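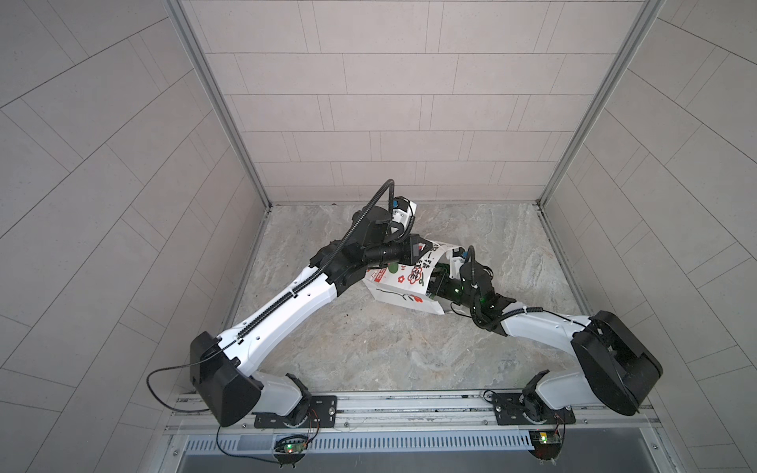
Vol. 8, p. 76

## The Bag Problem

Ask anyone selling a home robot what it will do and you will hear about dinner, laundry and the dishes. You will hear much less about paper bags. I think the bag is a better test than any of them.

A paper shopping bag has handles or it doesn't. It stands up or it slumps. Crease it once and it will never again be the shape it was when somebody wrote the software. A child of four can get a hand inside and pull it open, usually while talking about something else. For a pair of robot arms bolted to a rail, the same job needs one gripper at the folded top edge, the other with its fingers partway into the opening, and a good deal of agreement between the two.

Yeison Llanos has spent three years on that agreement at Giraldo, a small automation shop in Lanonton that would like to sell packing stations to grocers. He is more patient with my doubts than I would be.

"People want to see it fold a shirt," he told me. "I want to see it open the next bag. Then the one after that."

His team logged 148 attempts in December on bags of mixed size and print. The arms opened 76 of them well enough to put something inside. Llanos thinks this is a respectable number, and for a research bench it may be. For a checkout line it is a little over half, and the shopper holding the eggs will not grade on effort.

Look, too, at what the machine is given to work with. The floor is flat and almost bare. The walls are tiled and close. There are no cats, no receipts, no second bag stuck to the first. My own kitchen counter has not been that tidy since we moved in, and I suspect yours hasn't either.

The trade has an answer to this, and I have heard it in Lanonton and again in Trirkbridge, where a rival outfit is training arms to load dishwashers: gather more tries and the mess will take care of itself. Perhaps. Giraldo has nearly 2675 recorded bag handlings on its servers, and Llanos concedes that glossy stock still gives the grippers trouble — they slide, or they pinch too hard and tear the lip.

The managers I spoke to at a Tumden warehouse were blunter. They had looked at a two-arm station for gift orders and passed. The packers they already employ can open a bag, line it with tissue, spot the dented jar and set it aside. None of that was in the quote.

I don't doubt the bag will be beaten. Somebody will get the count high enough, a grocer will sign, and the station will go in at the end of an aisle with a guard rail in front of it. Llanos puts that two years off. He said the same thing when I first called him, two years ago.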